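Virgilio Macapagal has read his reviews, and would like a word about the semicolons

It took Virgilio Macapagal 13 years to write Cernthorpe, and it took the first reviewer one paragraph to call it "long." He has the clipping in a drawer. He offers to fetch it twice before the coffee is poured.

"It is long," he says. "It's 1548 pages in typescript. I'd have been insulted if they'd missed it."

The published version is a good deal shorter, thanks to Benjie Ocampo, his editor at Findavby, who took the manuscript home in May and returned it with whole decades removed. The novel follows a family of surveyors who map the same valley for five generations and never agree on where the river is. Critics have been kind on the whole. One praised its "geological patience," a phrase Macapagal has turned over many times without deciding whether to be pleased.

"Benjie says it's a compliment. Benjie also said nobody would miss the dam."

Did anyone?

"I miss the dam."
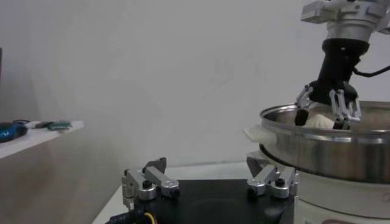 On being compared to other people

The jacket carries a line likening him to three better-known novelists, none of whom, he points out, writes anything like the other two. He didn't choose it. He had favoured a plain cover with the title and perhaps a modest hill.

Ocampo, reached by phone, remembers it differently. "Virgilio wanted the hill and a map and a family tree and a note on the map. I told him he could have one colour and a quote." There is a pause on the line. "He got the family tree. I'm not made of stone."

The family tree has been singled out in several notices, usually by readers who say they wore out the page. Macapagal regards this as his best review. He is less forgiving of the critic who found the dialogue "theatrical," and has since gone through chapter 10 aloud, in his kitchen, doing all the voices. He came away satisfied that the critic was wrong about everyone but the aunt.
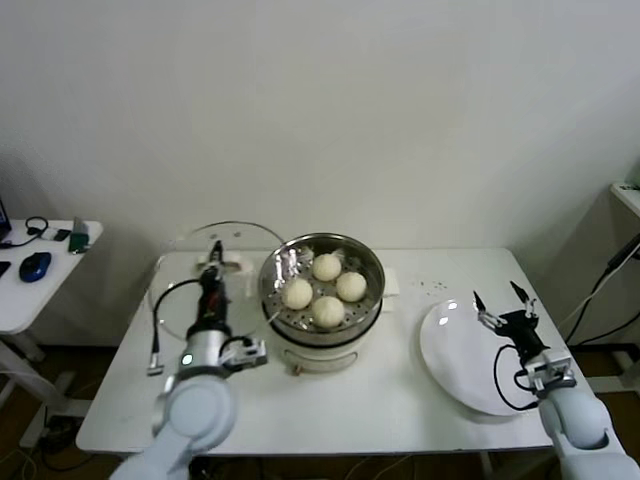 What comes next

He is at work on a second novel, provisionally titled Huttunen, about a piano tuner who inherits a ferry. It will be short, he says, and then names some 5 subplots without drawing breath. Ocampo has asked to see an outline. Macapagal has sent him a first chapter and a diagram of the ferry.

Does he read other people's books while he's writing?

"Only bad ones. A good one and I'm no use for a week - I start borrowing the commas." As for reviews, he claims he'll ignore the next lot entirely. Then he goes to get the clipping.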